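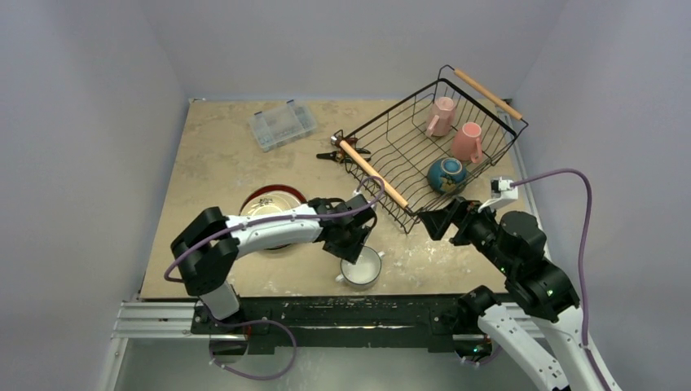 Manuela Serra

Gentile started planning for a second bench cell in May, and the first version of his budget was one line long. "It said 'arms', and then a number," he says. "I sent it up and it came back with a question mark beside it."

Gentile runs equipment planning at Udley, a small shop that tests handling routines for household goods: picking up crockery, packing baskets, clearing a table. The work is done by pairs of arms bolted to a common plate at the front of a walled bench. He has now written the budget for two such cells, and has opinions about where the money goes.

The arms, he says, are the easy part to price. They have a list price and a lead time, and the quote is good for long enough to get a signature. "What hurts you is everything that has to be there before the arm can do a day's work. The plate, the extrusion, the grippers, the wrist cameras, the cable, the walls. Each of those is a small purchase order, and each small purchase order takes as much paperwork as a big one."

His current template has 17 lines. The arms take up two of them. Grippers are listed apart from the arms, with finger pads entered as a consumable. Cable is its own line too, which he says drew some comment at the review meeting.

"Look at any of these benches and the cable has to get from the wrist to the base through the whole range of the arm," he says. "You need slack at the elbow and you need slack at the end. If you buy to the straight length, you'll buy twice. We did buy twice."

The second order came from Gristitz, the supplier Udley uses for cable and connectors, and it arrived after the arms had been mounted. Gentile now specifies cable by the routed length, measured with a piece of string on an arm at full reach, and adds a spare of each to the opening order.

On the frame, his advice is to spend early. Udley uses aluminum extrusion under the mounting plate, and the first cell was built with the lightest section that met the static load. It met the load and it still moved when both arms stopped together. The stiffer section in the second budget cost $213 more for the whole frame. "That's the cheapest fix I've ever put through, and I had to argue for it for two weeks."

He is less certain about walls. The plain pale panels on three sides of the bench give the cameras a steady background and keep people from leaning in from the back. They also make it awkward to reach the far corners of the table when resetting a task. He priced a hinged panel for the second cell and left it out. "I'd like to see a few more months of use before I pay for a hinge."

The tabletop gets its own line as well, for replacement. Surfaces pick up scuffs, and at some point the marks start to matter to whoever is looking at the camera feed. Gentile budgets for one new top per cell per year and treats it as a wear part.

The objects themselves were missing from the first budget altogether. A task might call for a bowl, a pair of mugs, a wire basket with wooden handles, a nested plate or two, and a few things from the workshop such as pliers or a parts organizer. None of it costs much. The trouble is consistency, he says, as a mug that breaks in the middle of a run has to be replaced by the same mug.

"People bring things from home. Then one gets chipped, and you find out that the store stopped carrying it. So now we buy household goods in multiples and I keep a shelf." He set aside $200 per cell for the first year's props and has spent almost all of it, mostly on ceramics. Anything with contents, such as a filled bowl, also goes on a separate cleaning allowance that covers wipes, gloves and trays.

Software was quoted by Dendus, which supplies the controller licences. Gentile's main point here is to check what the licence is tied to. Udley's first was tied to a single controller and could not be moved when the unit went out for repair. The second is a floating licence at a higher annual fee. He considers the difference reasonable, but says it should be compared with the cost of an idle cell before anyone signs.

Labour is the line he still gets wrong. His estimate for mounting, routing, calibration and first tests on the new cell was too low, and calibration took most of the overrun. Having both arms on one plate helps, he says, in that their bases hold their spacing once set. The wrist cameras still need to be checked whenever someone knocks one or swaps a gripper.

Asked what he would tell a shop buying its first pair, he goes back to the order of purchase. Frame and plate go first, then cable, then arms. "If the arms arrive first they sit in boxes and the warranty runs. I've had that conversation with finance and I don't want it again."

The second cell has been approved with one change. Finance took out the spare gripper. Gentile has put it in the request for next year.

14 shares
3 comments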